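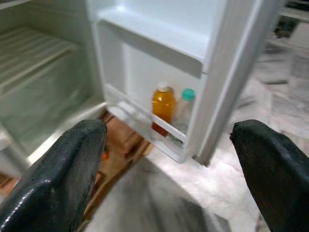 Sutness SC forum > Racing > Wednesday evenings, handicap changes

tidewrack
Has anyone seen the new sailing instructions for Wednesdays? Start moved to 6.40pm and all the cruisers lumped in with the sports boats. One fleet. We'll be finishing in the dark by the end of the season.

GybeHo
Saw it. Not a fan. Our rating's 532 under the Midwood system and the boat next to us on the pontoon is quicker in every breeze and gives us next to nothing.

lee_bow_larry
Disagree with both of you. Last June we had 3 starts and 4 boats in the slow one. That's not a race. One big line is far better fun and the bar is busier after.

tidewrack
Fun for you in a boat that planes. We get rolled at the start and spend the first beat in dirty air.

lee_bow_larry
Start at the other end then!

GybeHo
Very helpful

saltcellar
Can I ask a dull one. Is the Mac Carthaigh mark still in? SIs say leave to port, course card says starboard. Went round it both ways last week to be safe, lost 17 places I reckon. Well, not that many, felt like it.

cleatcheat
Port. Card is the old one. There's a new one in the race hut, laminated, take a photo of it.

saltcellar
Ta

deepreef
Back on topic, the rating thing. Midwood numbers get looked at after 4 races so if yours is wrong it'll shift. Ours did. Went the wrong way mind you.

GybeHo
4 races is half the series

deepreef
Sail more of them then. You missed most of the last one

GybeHo
Gearbox. Not the same as missing it

tidewrack
Would settle for a 5 minute gap between sports boats and the rest. Same course, same finish, no extra work for the race officer. Have emailed the sailing sec, no answer yet.

lee_bow_larry
I could live with that tbh. As long as we go first

cleatcheat
Slow boats first surely? otherwise everyones waiting at the finish

lee_bow_larry
No chance, we'd have to sail through the lot of you at the windward mark

saltcellar
Different question, anyone using Mostix sheets? Mine have gone furry after one season. Chandlery says normal wear.

deepreef
Had them 3 years, fine. Check your jammers for a sharp edge

saltcellar
Will look on Wednesday, if I can get there for teh new start time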